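Guides > Small Spaces > Fruit on a Standing Desk

Keeping Fruit on a Standing Desk
Dewanti Lumenta

A wire rack and a shallow bowl are enough to keep fruit at a standing desk without giving up the work surface. The method suits any white-top desk like the Westura, where juice marks show quickly.

Step 1. Place the rack
Push the rack to the back of the desk, against the wall. A mesh cube with two shelves takes up little depth and lets air through. Check it for wobble with the desk at full height. 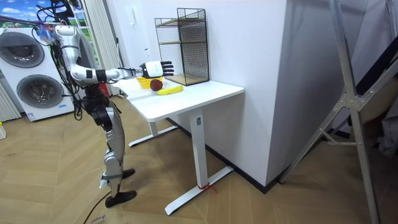

Step 2. Sort the fruit
Bananas go on the upper shelf by themselves, as they ripen everything near them. Apples go in the bowl, no more than 3 at a time. My bowl holds about 400 grams before fruit starts to roll off. Take the stickers off first - they leave glue on the plastic.

Step 3. Clear and wipe
Once a week, take everything off except the rack. Wipe the top with a damp cloth, then a dry one, and go along the wall side where crumbs collect.
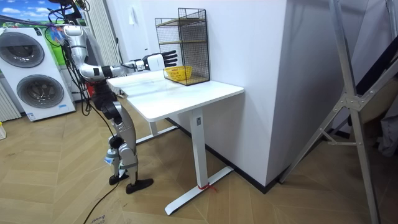 Step 4. Put things back
Bowl first, near the left edge if you write with your right hand. Anything that has sat for 7 days goes to the kitchen for baking. Wash the bowl by hand and dry it before refilling.

Contact | © 2020 Flillberg | Back to top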